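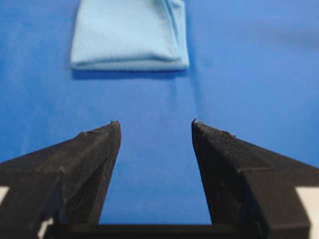
Ticket 2673
Opened 5 November 2005
Raised by: Unathi Naidoo, Hultard front desk
Assigned: Sigita Bite, Standska laundry support
Subject: light blue towels coming up short after folding, won't sit in the rack
Status: open, waiting on customer

UN: Light blue hand towels again. Folded to the card, bottom edge bows out and they come up short against the shelf guide. White ones fine. Dark blue cloth on the folding table as before. Need an answer before the gym order goes out, 300 of them.

SB: Which card? Old Naylor one or the new one. And are these from the February delivery or the later lot?

UN: New card. Later lot I think, labels are washed out. Will check a bag.

UN: Checked. Later lot.

SB: Right. Measure one flat, unfolded, both ways. Then one old one same way. Don't pull it straight first.

UN: Old one matches the card. New one is 30 mm shorter on the long side. Same width. So they've shrunk??

SB: Shrunk or cut short. Have you got any unwashed?

UN: One sealed bag under the stairs. Opened it. Same as the old ones, full length. So shrunk.

SB: Ok so drying. What programme is the Stasach on?

UN: Cotton high. Always has been.

SB: Later lot is a different weave, wants the medium. Put it on medium, 1 bag only, and measure again after. Don't do the whole order.

UN: Done on medium. Came out full length, near enough. Bit damp in the hems, gave it another ten minutes.

SB: Good. Ten is fine. That sorts the length. Bowed edge is separate, thats the fold. Are you doing thirds first or half first?

UN: Half first. Then thirds.

SB: Thirds first with these, then half. Smooth it out from the middle before the last turn. If a corner flips over on itself undo it and go again, pressing it down only sets the crease.

UN: Tried a dozen. Better. Still a slight curve on the bottom edge but it goes in the rack. Corner still turns over on the odd one.

SB: Slight curve is ok. Stack them fold side out. What about the shrunk ones, how many have been through on high?

UN: 525 on the sheet. Not all of them gym ones. Can we use them or not?

SB: Use them for the pool side, open basket, no rack. Keep them out of the gym order. Mark the bags or they'll get mixed back in.

UN: Marked. Green tape.

UN: Also the new card doesnt mention thirds first anywhere. Can that be changed

SB: Asked Naylor for a revised card. No date yet. Write it on yours in pen for now. Leaving ticket open till you've run the rest on medium, send me the length off three or four from diffrent bags.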